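Renico reading rooms, progress report to Liltard, November

In this period we lent 1,648 books. In the last period it was 1,456.

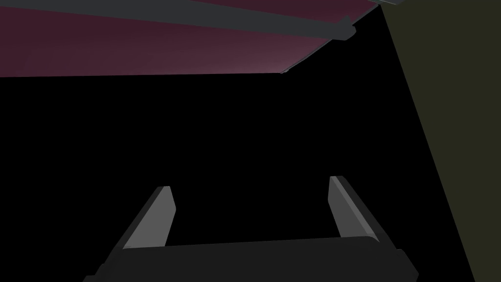 Gripper, dark background.

The Wiegand room is now open in the evening also.

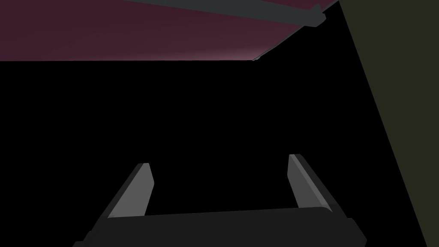

Gripper with maroon panel behind.

We bought 60 books for children, and 50 have their labels already.
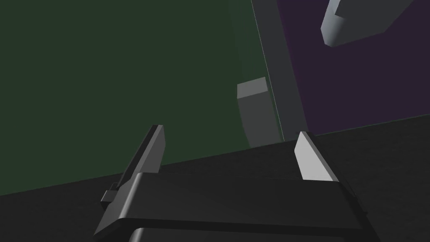 The shelves for Dratudport are still delayed by the supplier.

We asked the readers there about opening hours.
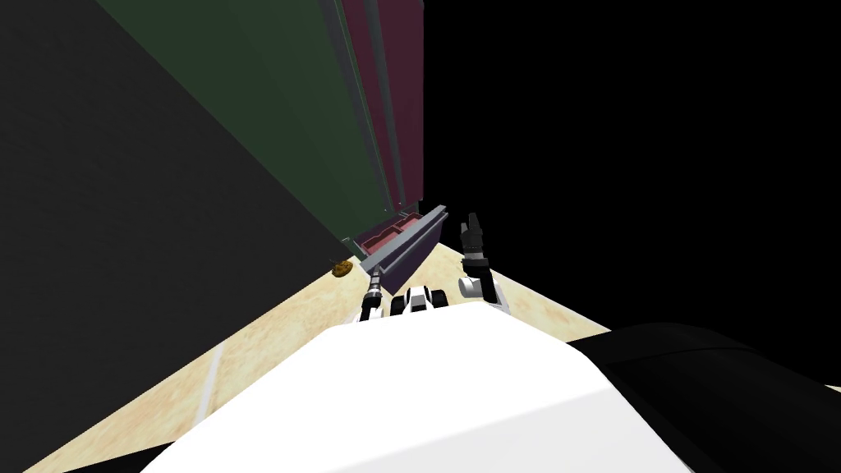 Please open before school, wrote one parent, even for half an hour.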